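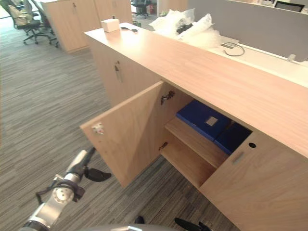 Mueble bajo Wodholm para televisor: reseña tras una temporada de programas nocturnos

En casa vemos los programas de entrevistas de madrugada casi siempre en diferido, después de cenar, y el televisor llevaba años sobre una mesa que no le correspondía. Compré el Wodholm en diciembre por 224 euros, en la tienda de Pravonport. Llegó en dos cajas.

Montaje

Las instrucciones dicen 45 minutos. Yo tardé el doble, con dos episodios de "La hora Tedesco" de fondo, y perdí casi todo el segundo monólogo ajustando bisagras. Los tornillos vienen en bolsas numeradas, aunque la bolsa 4 y la 5 se confunden con facilidad. Conviene tener un destornillador propio - el que incluyen no sirve para apretar del todo.

Uso diario

El sintonizador y el grabador caben sin problemas. Con la puerta cerrada el mando no funciona, así que la dejo abierta cuando pongo algo grabado. El grabador guarda 60 programas y ahora mismo lo tengo casi lleno de entrevistas que no voy a ver.

El sonido es otra cuestión. Con la barra encima del mueble, las voces graves vibran un poco, sobre todo en los números musicales. En los monólogos no se nota. Puse unas tacos de fieltro debajo de la barra y mejoró bastante.

Comparación

También miré el Ikau, que cuesta 594 euros y trae salida de cables de fábrica. Es más cómodo de instalar, pero no me compensa pagar esa diferencia para ver la tele un rato por la noche.

Valoración: cuatro sobre cinco. Le quito un punto por las instrucciones.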